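Wakeck Desk Things

Readme for the folder of notes and pictures on small stuff that lives on work surfaces. Last touched 2021-09-20.

Hi! I'm Marit Aasen and I look after this set. It started as my own notes on where the small things end up on a workbench (tape, string, pens, the scissors that wander off) and then Ebbe Kvam got hold of it and wanted it for his storage class, so now it has a name and a readme and I have to keep it tidy. Fair enough.

What you get

289 entries, one text note per entry, most of them with a picture. Each note says what the thing is, what it was sitting in or on, and which shelf or surface it belongs to if it belongs anywhere. I wrote most of them and Hanne Eskildsen wrote the kitchen ones, so if the tone jumps around when you get to the ladles, that's Hanne.

The notes are plain text. Open them with whatever you like. The index is a plain text file too, sorted by category and then by the date I got around to it, and I'm sorry about that second part. Stellan Lunde keeps asking for alphabetical and he's right.

How I use the words

A basket is anything with gaps in the sides, wire or woven or whatever. A bin has solid sides. A tray is low enough that you could slide a thing off it without lifting. I went back and forth on racks for ages! In the end I decided that if a rack has four sides and a floor it goes under baskets, and if it only has slots it stays a rack. Dish racks get filed by shape and never by what they were sold for, so plenty of them turn up well away from the kitchen notes.

"Loose" means a thing has a container to itself or is sitting out on its own. "Grouped" means it shares with others of the same kind. "Mixed" is everything else, and mixed is by far my favorite category to read through.

Older names

If you find Kidex or Endero in a note, those were our two earlier lists, before I merged them in January. Kidex was mine and Endero was Valter Berge's. Valter used "holder" for nearly everything, which I've been changing as I find them. There are 40 left to fix. Please don't fix them in your own copy and send me the whole folder back, just tell me the entry and I'll do it.

Min is the short version, with 8 entries in it, for people who only want to see how a note is laid out.
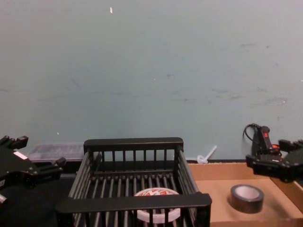

Baskets, wire

Black wire, open top, with bars running front to back along the floor and a broad flat rail across the front. The tape is lying flat on the floor of it, near the front. I like tape stored this way because you can see it from above and grab it without digging, and the roll is wide enough that it has no business slipping between bars. Pens are another story, so I'd put a sheet of card down first if you want to keep them in the same basket.

Related categories: Baskets, woven. Trays, low. Tape and string.

Sending me things

New entries are very welcome, especially string, which is badly covered. Keep a note under 6 lines if you can, use the words from the list further up, and put your name at the bottom so I know who to pester. If you aren't sure about a category, leave the line blank and I'll pick one.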